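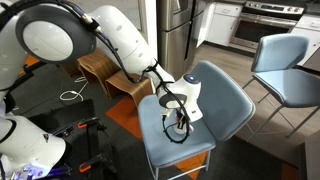 Figure 2 – Blue chair

3. Setting up labels and the item register

The Lorkitow label kit is used to number furniture and small equipment so that each item can be found in the register. Set up the register before any labels go on. Numbers can be changed later, but every change has to be made by hand.

3.1 Preparing the printer

1. Place the printer on a level surface and connect the power cord.
2. Open the lid and drop in the label roll with the printed side up.
3. Pull the first 2 labels past the cutter and close the lid.
4. Hold the Feed button until the status light turns green.

Caution: Do not touch the print head. It stays hot after the printer is switched off.

3.2 Creating the register

1. Open Cindgate and choose New Register.
2. Enter a name for the site. Names can be up to 30 characters long.
3. Add a room code for each room. Storage closets need their own code if items are kept there overnight.
4. Choose a starting number. The register will not accept a number that is already in use at another site on the same account.

Note: If you are moving from an older register, export the old list first. Version 324 and later can read the exported file directly. Earlier versions drop the room codes – you will have to type them in again.

When all rooms have been entered, print the room list and check it against the floor plan.

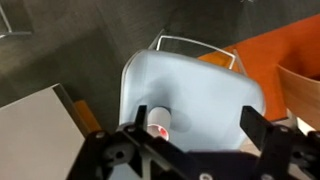

Mistakes in room codes are easier to fix at this stage, while no items are attached to them. To correct a code, select the room, press Edit and type over the old entry. Press Save before moving to the next room.

3.3 Applying labels

1. Wipe the surface with a dry cloth.
2. Peel the label from one corner and lay it down flat.
3. Press from the center outward and leave it alone for 3 minutes before scanning. 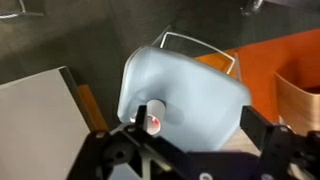
Labels hold best on smooth, flat areas and tend to lift on curves, seams and textured paint. On metal cabinets, use the inside of the door. Molded plastic takes more care: stay away from thick rounded rims, and do not place a label across an opening such as the circular hole in the light-blue plastic, where the unsupported part will tear. If no flat area is large enough, use the narrow labels supplied on the Grimshaw roll. They carry the same number without the site name.

3.4 Replacing a damaged label

Scan or type the item number, choose Reprint, and remove the old label completely before applying the new one. Do not assign a new number to the item.

Section revised 09/03/2018 by Angus Nepia. Checked by Hok-lam Fu.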